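首页 > 技术访谈 > 机器人操作 > 夹爪与相机选型

先换相机,再换夹爪:与Ludmila Jelínek谈双臂仿真对比

Ludmila Jelínek在Vovonberg负责操作算法的仿真评测。过去一个季度,她的小组在做一件比较枯燥的事:用同一套双臂工位,对比两指连杆夹爪配不同相机位置、不同控制器时的抓取表现。访谈在周三下午进行,话题从工位的布置开始。

她说,对比试验最容易出问题的环节是变量没有锁死。“夹爪换了,指尖厚度跟着变,接触点跟着变,控制器的增益又按新的惯量重调了一遍。最后成功率差了几个点,你说不清是谁的功劳。”因此小组规定,每一轮只允许改动一项,其余配置写入同一个文件,由脚本校验后才能启动。

物体选得很少,一个圆的,一个方的。Jelínek的理由是,圆形物体检验两指闭合时的同步性,方形罐检验腕部偏航角的估计误差。“球偏一点还能自己滚进指间,方罐偏了就是棱边先接触,罐体会转。”
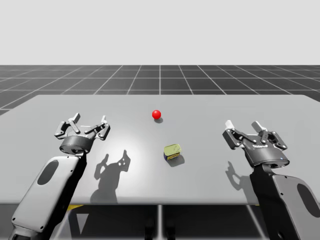
图1 双臂工位总览,两侧夹爪均为张开状态,物体尚未接触。

夹爪方面,参与对比的两种方案都采用连杆传动,区别在于指尖行程的形式。一种近似平行,另一种在闭合末段带有少量弧线。Jelínek说,弧线行程在实物上影响不大,在仿真里却要小心处理,因为指尖会有轻微的高度变化,如果接近高度设得过低,指尖可能在闭合过程中碰到桌面。

“我们最早把接近高度写成常数,后来改成随开口量查表。表是Thu Lương做的,从全开到全闭取了12个点,中间线性插值。”她补充说,再加密没有意义,插值误差已经小于接触模型本身的误差。

接触模型是另一项争议。小组最初使用默认的摩擦参数,两指夹住罐体后缓慢下滑,提升两三秒就会脱落。把摩擦系数调高以后,下滑消失,但控制器之间的差距也一起消失了。Jelínek认为这是典型的过度补偿:“参数调到什么都抓得住,对比就没有分辨力了。”目前的做法是固定摩擦系数,减小求解步长,仿真频率提到2000赫兹,控制器仍按原来的频率运行。代价是一轮试验的时间明显变长,只能放到夜里跑。

关于控制器,小组比较的是位置控制加力矩限幅,以及阻抗控制。前者实现简单,重复性好,但对物体位置误差敏感;后者在方罐上表现较稳,参数却多。Jelínek提到,Plesolow的控制器接口在切换模式时会清空积分项,而Zirkard的不会,这一差异在早期曾造成误判,两组数据后来全部作废重跑。

相机的对比占去了最多的时间。俯视的固定相机视野完整,但夹爪接近物体时,连杆和掌部会遮住罐体下部;靠近夹爪的视角能看清罐盖和正面印刷,却容易丢失桌面边缘这样的参照。印刷图案本身也是特征来源,罐上“Just Add SPAM”一行字在近景里足够清晰,远景里则只剩色块。

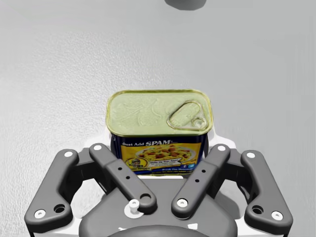
Naveed Baloch对此有不同看法。他认为近景视角的优势被高估了,印刷纹理在仿真里过于干净,换到实物上,反光和压痕会让特征匹配的数量大幅下降,所以相机选型不应以纹理清晰度为主要依据,遮挡比例才是更可迁移的指标。

Jelínek接受了其中一半意见。她同意遮挡比例应当单列,并已加入报表,但她不认为纹理可以忽略。“方罐的偏航角,靠轮廓估计有对称性问题,前后两面分不开。纹理哪怕模糊,也能把这个歧义去掉。”她的折中办法是在训练数据里对标签贴图做随机模糊,让估计器不依赖文字笔画。

影子也被列入干扰项。夹爪投在桌面上的阴影颜色深,轮廓和夹爪本身相近,早期的分割模型曾把它当成第三只夹爪。小组没有关闭阴影,Jelínek说关掉很容易,但那样得到的模型在实物工位上没法用。最后的处理是增加光源方向的随机化,并把深度通道接入分割网络,影子在深度上与桌面齐平,问题基本消失。

双臂的分工规则则保持简单:目标离哪一侧近,就由哪一侧执行,另一侧退到物体外侧等待。这条规则由Matúš Šimek写成,只有在两臂距离接近时才比较关节余量。Jelínek承认它不是最优,但可预测,排查故障时省事。

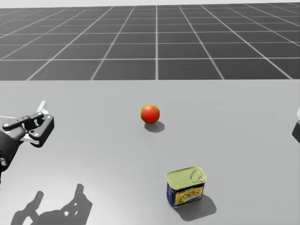 图3 左臂位于桌面左侧,右臂仅少部分进入视野,圆形目标与方罐前后错开。

谈到样本量,她给出的数字是每种配置约187次有效抓取,剔除了初始化时物体穿透桌面的情况。“这个量足够区分明显的好坏,不够给夹爪排细致的名次,所以报告里我们只分档。”按目前的分档,末段带弧线的夹爪与阻抗控制搭配,在方罐上列第一档;圆形物体上两种夹爪同档。

下一步是在Stojanović的实物台上复现其中2种配置。她最关心的是指尖磨损。仿真里的指尖不会磨损,摩擦系数从第一次到最后一次都一样,实物橡胶面则需要定期更换。更换间隔尚未确定,小组打算先记录每次抓取的滑移量,再据此设定阈值。相机标定会在每次更换指尖后重做,标定脚本沿用仿真里的版本,只替换内参文件。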